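Notebook, Pramwood workshop
October, started 8.40

Continuing with the drawer runners for the desk. Last time I finished with the wax test and wrote that the Plivex strips were too tight. This morning I tried them again before touching anything, and they are still too tight, so it was not only the damp. The front of the drawer runs well, the back half wants to climb to the left. When I push with one hand in the middle it is fine. When I push at the corner it sticks, and of course everybody pushes at the corner.

I took the drawer out and laid it on its side on the bench. The left strip has a shiny place near the back end, so this is where it rubs. The right strip is dull along all its length. I planed the left strip very lightly, two passes, and put it back. Better, but now there is a small knock at the end of the travel which I did not hear before. I think the stop was always loose and the friction was hiding it. I will glue it new.

Gap measured with the feeler blades: 10 at the front and 18 at the back, both in hundredths of a millimetre. I would like to have the same number at both ends. The old pine is not straight and I do not want to take more from the drawer side, so the correction must come from the runner.

For this I used Shim, the thin self-adhesive tape in the green box. Please note that the box in the cupboard was already open and the first turn of the tape has dust in the glue, so cut this part away. One layer under the back half of the left runner. I pressed it with the roller and left it under a clamp until after lunch. Do not use the Flumov spray near it. I did this on the sample piece and the tape moved under my thumb the next day.
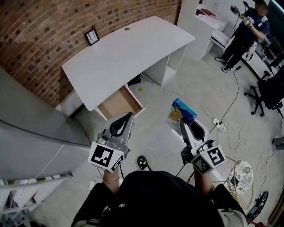
Working low on the floor, drawer open under the desk.

After lunch, 13.50. Clamp off, drawer back in. Seventeen strokes, open and closed, first slow and then at normal speed, always pushing at the left corner. It stuck on the second stroke and then not any more. I suppose a little glue had come out at the edge of the tape and was rubbed away, but when I took the drawer out to look I found nothing, so this is only a guess. The knock is still there, as expected.

I also tried with weight, using the tin of old hinges. With the tin at the front the drawer runs nicely. With the tin at the back it makes a dry sound, like paper, in the last part of the travel. Candle wax on the right strip made the sound less. I did not wax the left one, because I want to see first how the tape behaves.

Question for whoever made the first drawing: is the runner meant to be level, or should it fall a little to the back? On the drawing it looks level, but the screw holes in the desk side are not at the same height. If the fall is intended, then I have corrected something that was right. It can be undone, the tape comes off with warm air.

Still to do:
Glue the stop and leave it overnight.
Measure the gap again when the heating has been on for a while.
Order Shim in the wider size – the narrow one lets the runner rock.
Put the feeler blades back in their oiled cloth. They were lying in the vice tray again and the thinnest has a bend.

16.20, small addition. I went to look once more before closing. The drawer had come open by itself, the width of a finger. So there is a fall now, but to the front. Tomorrow I begin with the spirit level and not with the plane.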